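I've worked in the back office at Idmont for 15 years, and most of that time my job has been putting things where they go. Forms, cards, samples, returned parts, somebody's pen. So when Tusa put two robot arms on the sorting and tidying work, people kept asking me if I was scared. A little, sure! But mostly I was nosy.

My first week next to them I must have lost 30 minutes a day just watching. They're slow. They reach for a card the way my grandfather reached for the salt. And I started noticing how much of my own work I'd stopped seeing years ago, all the little decisions about which drawer and which way up.

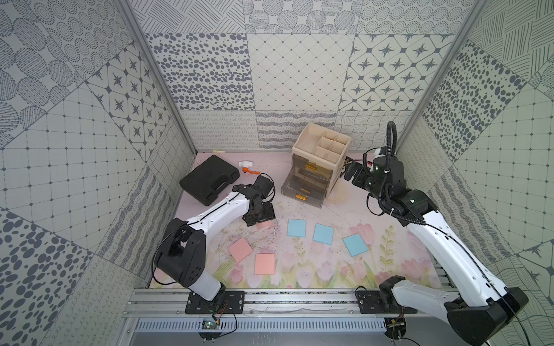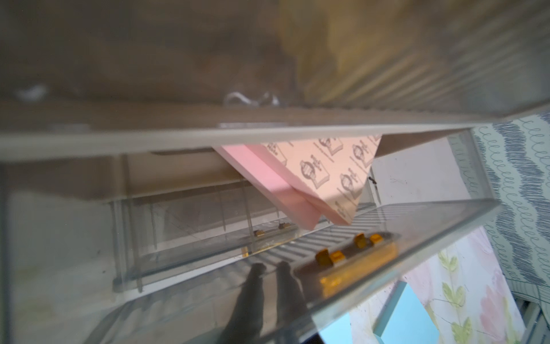 What bugs me is the way the change gets sold to us. We were told the arms would "free us up," and nobody could say for what. Kalkidan Yilma, who sits across from me, asked that at the February meeting and got a slide with a sunrise on it. She's now the one who resets the job when it stalls, and she's good at it, and her pay is exactly what it was. That's my whole gripe, really. The boring part of her day went to a machine and a harder part showed up in its place (with a checklist!) and everyone acted like it was a gift.

I don't want the old days back. My wrists certainly don't. Over at Pidwood they gave the floor staff 6 weeks to learn the new setup, on the clock, and let them say which tasks should go first. My cousin there picked label peeling and still talks about it like a vacation.

So ask us. We know which jobs hurt and which ones we kind of like. I like the drawers, for instance. Closing up a full one at the end of a shift is a nice feeling, and I'd have traded them the phones in a heartbeat.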